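Skesska 46 Storage Bin, Six Months In
By Guilan Cai
June

The Skesska 46 is an open-topped polypropylene bin with a nominal capacity of 46 liters. It is sold singly or in packs of four, without a lid. The lid is a separate part and was out of stock for most of the test period, so this review covers the bin alone, with a short note on the lid at the end.

I bought eight of them to replace a mixed lot of cardboard cartons and two older Drerer totes in a basement workshop. The workshop holds plumbing fittings, garden hose parts, paint supplies, and a good deal of scrap hardware waiting to be sorted. The bins sit partly on steel shelving and partly on the floor. None of them went outdoors.

Capacity and dimensions

Manufacturers measure capacity in different ways. Some fill to the rim, some to a molded line, and some multiply the outside dimensions and hope. I filled one Skesska with water from a graduated bucket and stopped when the surface reached the underside of the rim. The result was roughly 46 liters, which matches the label. Usable volume for dry goods is lower, because the walls taper and rectangular boxes leave a gap along each side. If you plan to store boxed fasteners, measure across the base and ignore the rim dimension printed on the sticker.

The taper is what allows empty bins to nest. Four nested bins take up a little more height than two unnested ones. They separate easily when clean. With fine sawdust between them they bind, and the quickest fix is to twist one corner while a second person holds the lower bin.

Stiffness under load

The main complaint about inexpensive open bins is wall bowing. A loaded bin spreads at the middle of its long sides, the rim drops, and the bin no longer slides between shelf uprights. I loaded one Skesska with brass and galvanized fittings until it was as heavy as I was willing to lift, left it on a shelf from Wednesday to Wednesday, and checked the width at mid-span with a caliper before and after. The increase was 4 millimeters. It went back to within one millimeter overnight once emptied. The Drerer tote, under the same load, spread farther and kept part of the set.

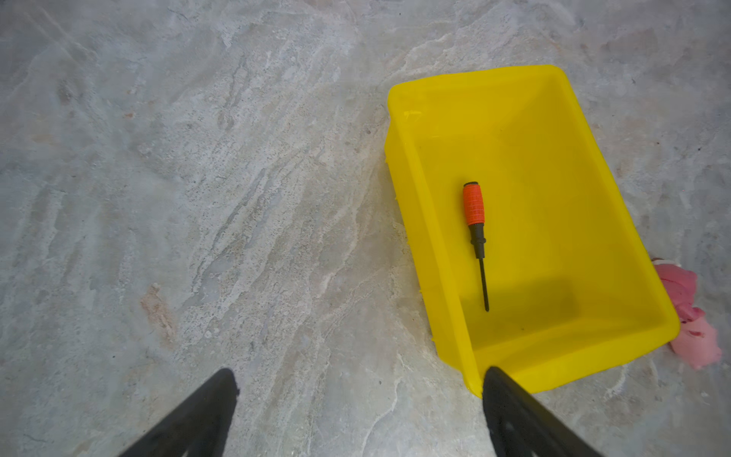
Page last changed: June, 4 p.m. (section on floor use expanded)

Most of the stiffness comes from the rim, a thick rounded lip that goes all the way around. It is comfortable to grip with bare hands and tolerable in work gloves. There are no separate handles. For a bin this size I would have preferred a cutout at each short end, although cutouts tend to be where cracks start, and the Ovcombe bins I used before the Drerers failed at exactly that point.

Color is a matter of preference, but it has some practical effect. I chose yellow for the floor bins and gray for the shelves. The yellow ones are easier to notice against a gray floor in poor light, and I have kicked fewer of them. Yellow also shows grease and pipe dope immediately. Warm water and dish soap remove both. Permanent marker comes off with rubbing alcohol, leaving a faint shadow.

Floor use

A flat base is a mixed blessing on an uneven floor. On smooth concrete the Skesska slides with one hand when half full. On textured surfaces it drags, and grit trapped underneath will scratch the base. After six months the bottoms of the floor bins are scuffed but not worn through. I found no cracks at the corners, where the inside radius is generous enough that a rag reaches all of it. Small washers can be swept out of the corners with a finger, which was not true of the Drerer.

Water does not drain. If you keep wet hose parts in one of these, tip it out or drill the base. I drilled one with a step bit at low speed and the plastic cut cleanly -- no splitting, only a stringy burr that came off with a knife.

Labels

Paper labels with standard adhesive let go of the outer wall in a few weeks. Vinyl tape held better. Dragica Angelovski, who shares the workshop, switched to tie-on tags looped over the shelf edge and has had no trouble since, at the cost of the tag staying behind when a bin is moved. A molded card slot would solve this, and the Su bins have one, but they also cost more and hold less.

Lid

The lid arrived in the final month. It rests on the rim with no latch. It keeps dust out and will carry a second empty bin. I would not stack loaded bins on it.

Verdict

Recommended for shelf and floor storage of heavy, dry parts. Not recommended where you need a latching lid or regular two-handed carrying over distance. I have ordered four more, in gray.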